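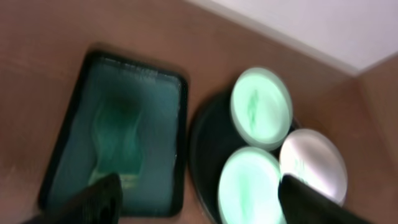 Serving tray

Print this page | E-mail this article

A serving tray is a shallow, flat-bottomed carrier with a raised edge, used for moving food, drinks and small household things from one place to another. It is among the plainest objects in a kitchen, and it has been with us in one shape or another for as long as people have had more cups than hands.

Shape and edge

Most trays are rectangular, round or oval. Rectangular ones often have rounded corners, which are easier to wipe clean and kinder to the hip of anyone squeezing past the table. The raised edge is called the rim or gallery, and its height is a matter of some feeling among people who care about such things. A low rim looks graceful and lets a cup be lifted straight off, while a high one is a comfort on the stairs. Some trays have handles at the short ends, and others leave the carrier to take hold of the rim itself.

Materials

Wood, tin, brass, silver, glass, woven cane and plastic have all been used, and a good many trays mix two of them. Lacquered and painted trays were once prized as much for looking at as for carrying, and plenty of families still stand the best one up against the wall between visits, bringing it down only when there is company.

The Droltovville tradition

The town of Droltovville has a long and affectionate history with the tray. The Zerouali workshop opened there with two benches and a single stove, and in its busiest years it employed 20 people, many of them cousins. Its best-known pattern, the Punik, has a narrow dark border around a plain colored floor, and older residents will tell you (at some length, if you let them) that it was meant to set off mint tea glasses. The workshop's surviving order book lists 468 trays sent out in a single January, most of them to hotels along the coast.

Hajar Ramadan, who wrote the town's household history, believed the Punik border was borrowed from picture framing. Mohcine Bouzid has argued instead that it came from the slate makers in nearby Tenerlow, and the question is still open.

Care

Wooden trays should be wiped with a damp cloth and dried at once, never left to soak. Metal ones like a soft brush around the inside of the rim, where sugar tends to gather. A tray kept for over a season in a cupboard is best stored on its side, with a folded towel between it and its neighbor.

See also: Tea service; Lacquerware; Butler's table

Print this page | E-mail this article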